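Packing Up a Kitchen in Cartons: What Our Group Learned About Boxes
Final report, Introduction to Packaging and Materials
Group members: Annunziata De Luca, Guido Martinelli, Katia Caputo
Report written by Katia Caputo

So our project was about moving boxes. I know, I know, other groups picked bike helmets and water bottles. But Annunziata had just moved apartments for the second time in a year and she was full of opinions about why some of her cartons made it and some showed up with the bottoms hanging open, and by the end of lunch we had a topic!

The question we settled on was pretty simple. If you use the same cardboard box again and again, when does it stop being a good box? We wanted to look at the flaps, the corners and the bottom seam, and we also wanted to find out if a strap does a better job than tape once the cardboard gets soft.

We collected 43 used cartons. Most came from the bookstore and a few from Guido's aunt, who keeps them folded behind her washing machine. We gave each one a letter or a double letter and a nickname. The nicknames were not part of the assignment but they helped a lot, because "the one with the mushy corner" is easier to shout across a room than "double F."

For packing we stuck to ordinary kitchen things, mostly plates, mugs and bags of rice. Rice is great for this. You can weigh it out, it fills the gaps, and if a bag splits you just sweep. Our standard load was 9 kilos, which felt heavy but normal, like a box you would carry up one flight of stairs and complain a little.

Every box got the same treatment: pack it, close it, strap it or tape it, lift it, set it down, open it, look at it, and start over. We worked on a white tabletop so the crumbs of cardboard would show up, and we brushed them into an envelope at the end of each round. 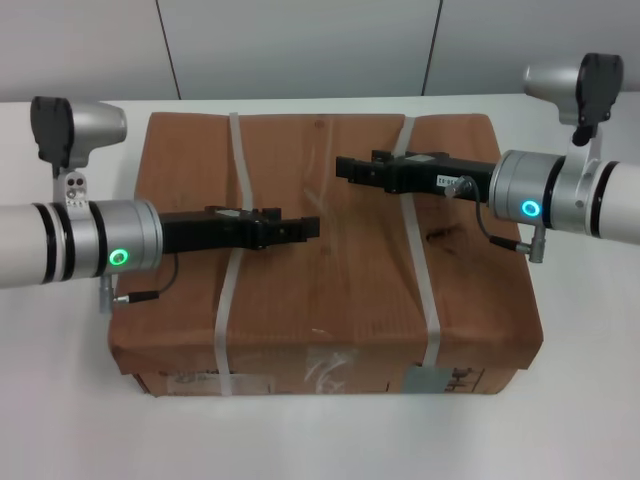

Closing the top flaps was where the three of us disagreed the most. Guido folds them over and under each other so they lock. I hate that. It bends the flaps across the grain and after a few rounds they get a soft line that never goes away. Annunziata just presses them flat and lets the strap do the work, and her way won. The flat-closed boxes kept their shape longer, and the seam on top stayed more or less straight.

The wrinkles surprised me. I expected a wrinkled box to be a weak box, and I wrote that down as my prediction (it's in my notebook, sadly). But wrinkles on the big flat sides hardly mattered. What mattered was the bottom edge and the four corners. A carton could look really tired all over and still be fine to carry if the corners were stiff.

Tape was the other thing. It holds really well the first time. Then you peel it and it takes the top layer of paper with it, and the next strip has nothing good to stick to – by the fourth or fifth round we were using about 79 centimeters of tape on a box that had started with half that. The straps just went back on. They did dent the edges if we pulled too hard, so we started sliding a folded piece of scrap under each one, and I would recommend that to anybody.

We showed our first results to our instructor, Serena Marchetti, who asked why we had only tested full boxes. Good question! A half-full box sags in the middle and the strap pulls the top down into the empty space. We added a second set of tests for that, and it took up the rest of our lab time.

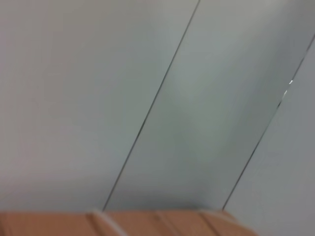
Main lab building, February 15, 2020

Last session. We repeated the half-full tests with crumpled paper on top of the rice, and the sagging was a lot better. Annunziata wants to keep going in June and try damp cardboard, since her last move was in the rain. I said I would help if somebody else does the sweeping.

If we did it over, I would write down how old each carton was, or at least guess. I would also use fewer mugs. We still have the handles of two of them in the envelope with the cardboard crumbs, and Guido says he is going to glue them back on.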